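Anhrui Tower Air Purifier: Four Months In, Mixed Feelings

I did not want an air purifier. I have thought for years that most of them are a fan in a nice coat, and I still think that about a good many of them. But we live downwind of the gravel lot in Ristville, my daughter sneezes from September to the first hard frost, and the allergist's office was pushy about it. So I read reviews for longer than any sane person should and ended up with the Anhrui, the white one, big size.

Bought with my own money, no freebie, no discount code. The other one I looked at hard was the Karakaya, and I'll get to why I passed on it.

Setup

You take it out of the box, you pull off the side panel, you take the plastic bag off the filter, you put the filter back. Please do that. The bag is clear and tight and the unit will happily run with it on. My brother-in-law ran his that way for weeks and told everyone how quiet it was.

The manual is a folded sheet with tiny print and drawings that seem to be of a different model. The buttons don't match. The part about the filter light says to hold "the key" for five seconds without saying which key. It's the fan speed one. You're welcome.

Noise

Low is fine. I sleep with it on low and forget about it. Medium is a steady hush, okay for a living room with the TV going. High is a hair dryer in the next room, and the box claims it's "whisper quiet on all settings," so somebody there has some loud friends.

What bothers me more is auto mode. It goes up when I cook, which makes sense. It also goes up when I fold towels, when the dog walks past, and once at 3 in the morning for no reason I could find. Then it drops back down a minute later as if nothing happened. I quit using auto after the first month and just leave it on low, medium when company comes.

Does it clean the air?

This is where reviewers usually hold up a gray filter and say look at all that. Sure. Leave a white T-shirt on a chair for four months and it will be gray too. A dirty filter tells you that air went through it. It doesn't tell you what you'd have breathed otherwise, and I don't own the kind of meter that would settle it.

What I can say is that the dresser top needs dusting less often than it did. The frying smell clears faster, maybe by half. My daughter thinks she sneezes less. She also started a new allergy pill the same month, so I'm not giving the machine the credit -- or the blame, if it comes back next fall.

The box talks about square footage in a way I'd call hopeful. We have it in a medium room with the door shut. With the door open I can't tell it's doing anything at all, and I wouldn't buy one of these expecting it to handle a whole floor.

The cabinet

It's a white rectangle. It looks like an appliance and it doesn't try to look like a speaker or a vase, and I'm fine with that. But white with small holes in the side is a dust magnet from the outside too, and the holes are a pain. A cloth skates over them and leaves the dust sitting in each one. A soft brush on the vacuum hose works, if you remember to do it before company and not after.

The flat top is my real complaint.

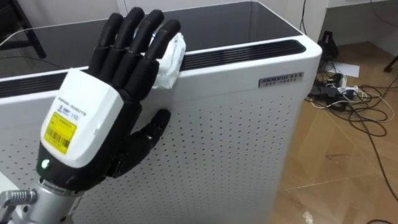
Any flat surface at that height in my house becomes a shelf. Receipts, used tissues, wrappers, one sock, whatever is in a person's hand when they walk by. And the vent is right up there, so whatever gets set down ends up on the vent. A sloped top would fix this in one stroke and I can't believe it costs more to make. The manual does have a line about keeping the vent clear, in among the warnings about bathtubs.

So somebody has to go around and clear it off, and in this house that's me. It takes two seconds. It's still one more thing.

Moving it around

No wheels and no proper handle on mine. You hug it. It isn't terribly heavy, but it's an awkward shape to hug, and the cord comes out low on the back where you step on it. If you plan to carry one between floors every night, try lifting it in the store first. I moved it twice and then decided where it lived.

Filters

Here is where they get you. The replacement is $64, and the light came on well before I thought the old one was done. As far as I can figure the light is only a timer. I vacuumed the outer layer, reset it, and went another stretch with no difference I could notice. Do what you like there, I'm not your mother.

There are off-brand filters for a lot less. I tried one. It fit loosely and had a smell like a new shower curtain, so it went back and I paid for the real thing, grumbling.

Why not the Karakaya

It was cheaper up front and a little better looking. But the floor model at the store in Lallstead had a rattle, and the sales guy turned it off when I asked about it instead of answering. It also wants an app, and an account, before it'll let you use the timer. I don't need a password for a fan.

Would I buy it again

Probably, on sale. At full price I'd think about it longer. It moves air through a filter and it hasn't broken, and on low it stays out of the way. The claims on the box are puffed up, auto mode is silly, and the filters cost too much. I'd give it 3 stars out of 5, with half a star back if they ever slope that top.

Update: the company wrote back about the manual. They sent me a link to the same manual.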